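Home | Visits | Food | Archive | Contact

Posted in December by the Braltow Notes editor

Open day at the Timier bakery, Skivov

The doors opened at 10 and there was already a queue up the lane. Entry was free, with a 15 minute wait for the tour. Groups were kept to 6, so you could hear the guide over the mixers.

The bakery makes 315 rye loaves a night, all from one starter. We saw the proving room first -- warm, and smaller than I expected -- then the ovens. The flour comes from the Gachanja mill.

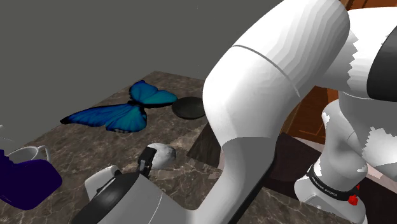
Tasting and shop

Five breads were laid out with salted butter. The caraway was the best of them and the spelt was a bit dry. The shop takes cards but the coffee hatch is cash only. Parking is behind the church, and the bus from Braltow stops at the bottom of the hill.

We use cookies to improve your visit. Accept | Manage settings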